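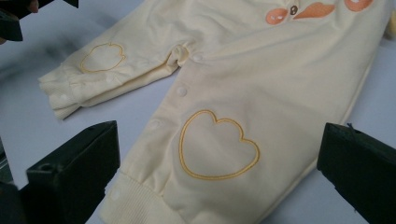
How does a robot learn to fold baby clothes?

Folding looks easy. You grab a shirt, flop flop, done (or it goes in a ball in the drawer, we know). For a robot it's one of the hardest jobs in the house. Harder than chess!

Why so hard?

Think of a toy block. Pick it up, put it down, still the same block. Same shape every time. Now think of a baby romper. Pick it up by one leg and the whole thing changes. It droops, it twists, a cuff gets tucked under. Put it down again and you get a new shape. Do it 300 times, you get 300 different shapes. A robot can't just remember one.

And pale cloth on a white table – tricky. Your eyes find the edge of a cream sleeve right away. A computer sees lots of numbers that are nearly the same number. So it hunts for clues. A golden heart stitched on a leg is a great clue. Snaps are good too, they run along the inside of the legs, so if you find the snaps you know which way the leg goes. Ribbed cuffs = end of the leg. Stop there.

So how do you teach it?

Old way: write rules. "Move left. Close fingers. Lift." Works fine for blocks. Terrible for rompers, becuase you would need a rule for every wrinkle.

New way: show it. The Elgate team did it like this. A person holds a tool with two robot fingers on the end and a small camera looking down at them. Squeeze, and the fingers close. Then the person just folds the laundry with the tool. Smooth this leg, grab that cuff, bring it over. The camera records everything the fingers do.

No robot in the room at all! The robot gets the lesson later.

The team calls the project Kastus. They recorded 2965 folds. Rompers, bibs, tiny pants, socks (socks are the worst). Some folds went wrong and they kept a few of those too, the ones where the person fixed the mistake. Handy for a robot to see how you get out of a mess.

What does the robot do with it?

A computer program looks at all the recordings, over and over. It gets a picture and has to guess: where did the fingers go next? At first the guesses are silly. Then a bit less silly. Each time it's wrong it changes itself a tiny amount. This is called learning from demonstration, big words for copying somebody who knows how.

Then the program goes into a real robot arm with the same kind of fingers and the same kind of camera. Same fingers is important. If the robot's view matches the view in the lessons, it can use what it learned.

Did it work?

Kind of. The team gave the robot 30 rompers it had never met. First try it folded 2 of them nicely. Two! They found the problem, which was legs. The robot kept pinching both layers of the table-side leg and dragging the whole romper along. So they went back and recorded more lessons that were only about legs. The next test is in August, in the lab at Jikcombe.

Try it yourself

You need: a T-shirt, a table, and 2 wooden spoons.

Put the shirt flat. Hold one spoon in each hand, and fold the shirt using only the spoons. No fingers, no chin.
Now do it with one eye shut.
Now mess up the shirt and start again – was it the same shape as before?

Words to know

Gripper – a robot's hand. Often just two fingers.
Demonstration – showing how to do a job.
Data – all the stuff you recorded. Here its mostly video of laundry.

Next time in Robots Up Close: the Yáñez arm, and why it can't pick up a grape yet.

Posted 19 Jul 2019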